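Posted in: Workshop notes, Robots

The left arm was late again in March. I say late because I don't have a better word for it. Both arms receive the same lift command, and the left one starts a little after the right, so whatever they are holding gets a small pull to one side before it goes up. With a box you don't notice. With something soft you notice very much.

I look after one two-arm machine, which we call Jakab. The arms came to us from Treltden and the grippers from Brivier, so when something goes wrong, each manual tells me politely to look in the other one. The counter showed 2,624 hours on the Sunday I finally sat down with it. The last full service was at 1,097, and I am a little ashamed to write this.

My first idea was the cable. On these arms the cables run outside the shell and are held by black bands on the forearm, and if a band is too tight, the cable has no slack when the wrist turns. I loosened both bands and gave each cable a longer loop. Then I went back to the pillow lift, my usual test for the two arms together.

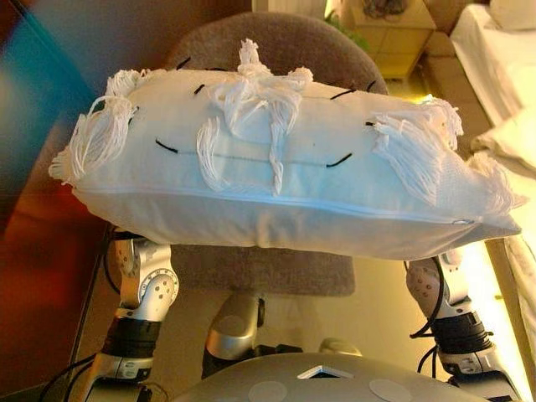
The delay became smaller but it did not go away. So I wrote to Jeptoo Barasa, who kept a similar machine running at Nalton for three years, and she asked me one question: had I checked the screws at the wrist? I had not. I had looked at them many times, but looking is not the same as putting a key on them.

Two of the screws on the left wrist turned almost a quarter before they became firm. I took them out one at a time, cleaned the threads, and put them back with the torque from the manual. After that I did the zero position again for both arms, always the left first, with nothing in the grippers. It takes over 19 minutes if you don't hurry — and you should not hurry, as a bad zero is worse than an old one.

For the lift I use the white pillow with the smile stitched on it. The filling moves, the cover slides a little, and any difference between the two sides shows as a fold or a tilt. The grippers take it by the ends. I keep the force low, one step above the value where it starts to slip, and I write this value in the notebook together with the hours. 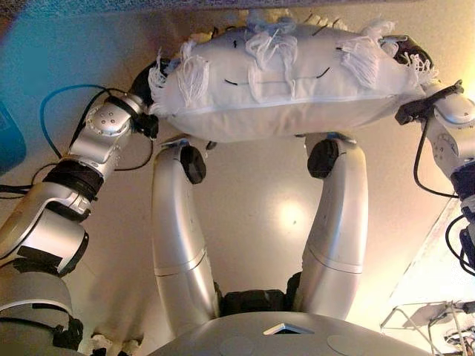

What I check now, every week

First the bands, by hand, with the power off. I should be able to push one finger under each. Then the wrist screws, left and right, with the key. Then one slow lift while I stand at the side and watch the two elbows, and not the pillow. My eyes want to go to the pillow, so this took some practice.

I have ordered new bands, a softer type, and when they arrive I will change both sides together. The zero position will have to be done again after that.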